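The Laundry Basket Years

I own 41 T-shirts. I know this because my friend Rhys Pomare made me carry every one of them into the living room and drop them on the rug before he'd agree to help me, and then he went and made himself a sandwich while I looked at the pile and had feelings about it.

Let me back up. For most of my adult life I haven't really used a dresser. I've used a basket. Clean clothes came out of the dryer and went into it, and I pulled them out one at a time until I hit the bottom, at which point it was laundry day again. It's a perfectly good system if you don't mind looking like you slept in a tent (I didn't, much) and if you never need the gray shirt in particular, at 7 in the morning, with the bus coming.

Then we moved to the apartment in Gildale, where the bedroom closet is about as deep as a cereal box, and my wife put her foot down. Very kindly! But down. 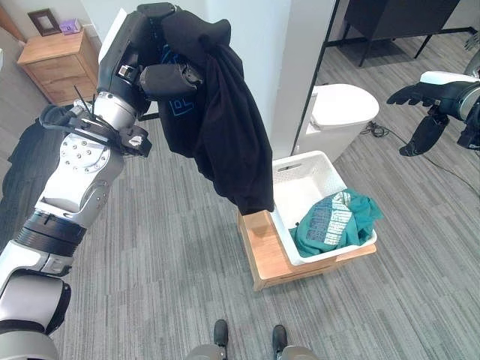

Rhys used to run the folding tables at Wihongi, the big secondhand store out by the river, where he says they got through 556 pieces on a slow shift. He has opinions. The first is that a basket should never sit on the floor. Put it up on a crate, a stool, a stack of phone books if you still have those, and your back will forgive you for a lot. The second is that you take one thing out, deal with it completely, and only then reach for the next. I'm a dumper by nature, so this was painful.

The shirts with printing on them get their own treatment. You turn them inside out for the wash, then right side out again while they're still a little warm, and you fold so the print ends up flat on the front, with no crease through the middle of it. I had a concert shirt from Grena with a line right across the singer's face, and Rhys held it up by the shoulders for a good long while without saying a word.

Sweatshirts he rolls. Hoods go in first, then sleeves, then you start at the bottom hem and keep it tight - tighter than that, he kept saying - until you've got something like a burrito. I can now do one in under a minute. My first took 4, and it came undone on the way to the shelf.

I still have the basket, and I still let it sit a night or two. But last July I found the gray shirt in the dark, on the first try, and I was so pleased with myself that I woke up the whole house to tell them.

COMMENTS

Fletcher Cartwright
Rolling sweatshirts ruins the cuffs. Fold in thirds, stack, done. Otherwise a fun read.

jornard_mom
Basket on a crate!! Doing this tonight. I've been bending over like a shrimp for years.

pattyk
My husband has 100 T-shirts if he has one and he wears the same three. Can Rhys come to our place?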